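12/02/2024 -- Clisgate

# Shared workshop's robot arm takes up breakfast, on the floor

The members of the Surkley workshop in Clisgate have spent most of the year on a robot arm, and it has now been assigned its first real job: toast. Toy toast, that is, from a toy toaster. The group voted down actual bread in April over the question of crumbs.

The project goes by the name Vindeo, which was already painted on the storage cabinet when the group moved in and seemed a shame to waste. Members meet in the evenings and have put in 108 sessions so far, a good many of them devoted to cable routing and to arguments about cable routing.

## Small bread, big fingers

Work this month is on the gripper. The fingers have a knurled pad along each inner face, meant to keep hold of things that are thin, smooth and lying flat. A slice of toy toast is all three, and it has proved a worthy opponent. The pads in use are version nine. Version eight held the slice so firmly that it took two people to get it back.
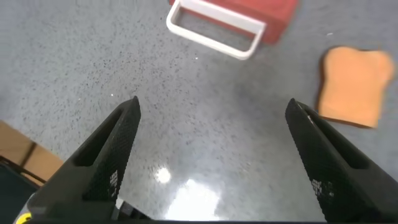

## Next up, the tray

The second half of the job is serving. The plan calls for the arm to put the toast on a tray and then move the tray to whoever ordered, with no human help and, ideally, no human apologies. A member's proposal to start with a plate was rejected as showing off.

Trays bring their own trouble. The gripper has to come down at the near edge and get a finger over the rim without shoving the whole thing along the floor, and the group has been trying it with the tray up against the wall, where there is less room for it to wander.

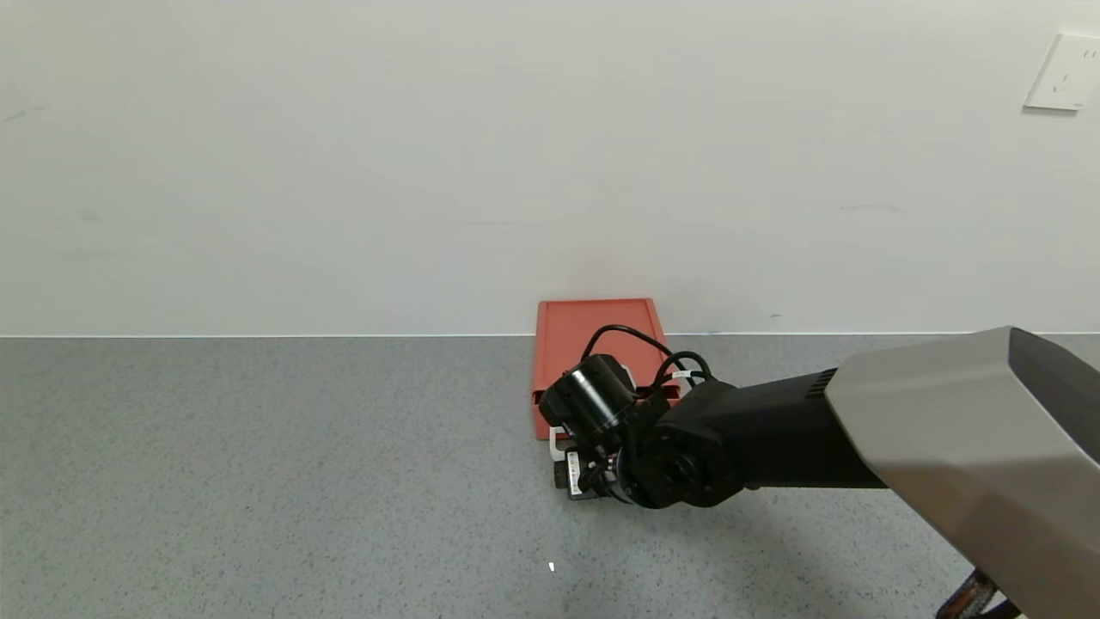

The arm's software keeps a log of every attempt, and the current file runs to 224 entries. Members describe the trend as encouraging and have declined to share the file.

Money remains modest. Geerts, the hardware store two doors down, has given the group $50 in store credit, most of which went to screws. The rest went to more screws, in the right size.

The workshop hopes to show a full run, toaster to tray, at its spring open house. Coffee will be available -- made by a person, at a table, in the usual way.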